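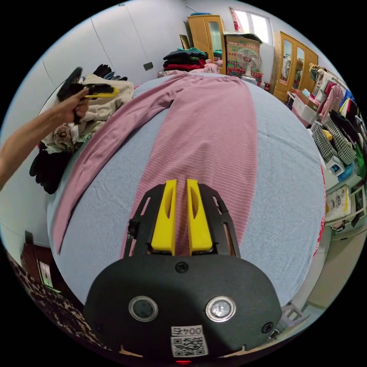 3.2 The bed as a sorting surface

In the homes we studied, clean clothes were seldom folded at the place where they were finally stored. Most often they were brought to the bed, and the bed was used in the same way as a table in a workshop. It is wide, it is soft, and it usually stands close to the wardrobe. In the bedroom shown in the figure of this section, the bed has a light blue sheet, and a heap of clothes lies at one side of it. The remaining part of the sheet serves as the working area.

We asked the households to keep a simple diary of their laundry during May. Altogether 2,288 garments were entered, and 558 of them were trousers or other long items for the legs. We treat this group separately, for the reason that long garments need more free surface than any other kind, and people complained about them most. A pair of long trousers laid at full length can take a large part of a bed, and the legs do not easily stay together. Striped cloth was said to be more pleasant to fold, as the lines help the eye to find whether the two legs are even.

The heap itself has also its own order, although this is not always clear for a visitor. Large items tend to come to the top, and gloves and other small things go down into the folds or slide towards the edge of the bed. Several participants told us that they look for the small things last, when the heap is already low.

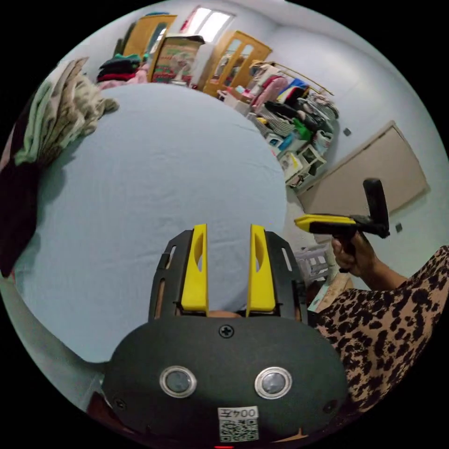 Adaeze Okafor objected, when she read an early version of this section, that we speak of the heap as if it were only waiting to disappear. In her home it stays for days, she wrote, and the family simply takes from it what they want to wear. We accept this remark. In three of the diaries the heap was never finished during the whole month, and we have counted it there as a form of storage.

Hanging and folding were also mixed in one room more often than we expected. An open row of hanging garments makes it easy to see what one has, but it leaves the question of where the folded pile should go. Some people put the pile at the head of the bed until the evening. Others carry each finished piece at once to the shelf, which means many short walks.

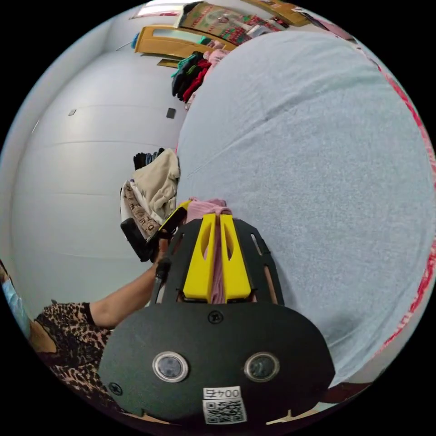 Figure 4. Handling a pink cloth over the bed, with the clothing heap beside it.
Rongrong Feng

The first movement in folding is nearly always a lifting one. The cloth must be taken out from its own creases before the edges can be matched, and with soft cloth this is the part where most corrections were reported. Participants who shook the garment once before laying it down wrote that they needed fewer corrections afterwards. We could not confirm this from the diaries alone, and the question is taken up again in the next section together with the interviews from Gretden.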